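Guest Guides > Kouris Apartments > Arrival and Check-in > Using the key box

Search this guide Enter keyword Go

3. Collecting your keys and opening the apartment

These steps are for guests arriving when the front desk is closed. The desk closes at 10 p.m. every night except Thursday, when it closes at 6 p.m. If you arrive earlier, go to the desk and skip to section 4.

Before you start, have your booking confirmation open on your phone. You will need the box number and the code. Both are in the message headed "Your stay at Kouris". The code starts working at 3 p.m. on the day you arrive.

1. Go to the side entrance on Manov Street. The main door on the harbor side is locked at night and your code will not open it.

2. Find the row of key boxes to the left of the door. The lamp over the boxes is on a motion sensor and takes a moment to come on.

3. Slide down the cover on your box and enter the code, then press the green button. The numbers on the pad do not light up.

4. Pull the handle toward you. If it sticks, push it in once and pull again.

5. Take out both keys and the entry card. The long key is for the street door, the short key is for the apartment. The card works the elevator and the bicycle room.

6. Close the box and turn the dial until it clicks.

Note: After three wrong codes the box locks itself for 10 minutes. Wait the full time before you try again – each new attempt starts the clock over.

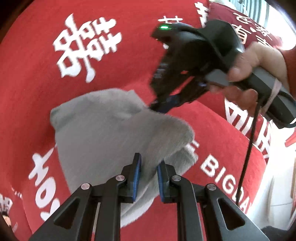

7. Open the street door with the long key. Turn it twice to the left and keep it turned while you push. The door is heavy, so keep hold of it if you have luggage.

8. Take the elevator to your floor. Hold the card against the reader before pressing the floor button. Apartments on the ground floor are through the glass door past the mailboxes.

9. Inside the apartment, put the card in the slot by the door. The lights and air conditioning stay off until the card is in.

Caution: Do not leave a key in the inside of the apartment door. The lock cannot be opened from outside with a key in it, and a locksmith call at night is charged to the guest.

3.1 If the code does not work

Check that you are at the right building. We also have key boxes at Urkevgate, and they look the same. The Kouris boxes have a blue sticker with the house number, 612.

If the number is right, call the night line printed on the inside of the box cover. Give your last name and your box number. Calls are answered from Jistodthorpe, where our office is, so the person you speak to cannot come to the door but can send you a new code by text.

3.2 Parking while you unload

You can stop in front of the side entrance for up to 10 minutes. Leave your hazard lights on and do not block the ramp. For overnight parking see section 5 – spaces behind the building must be booked ahead.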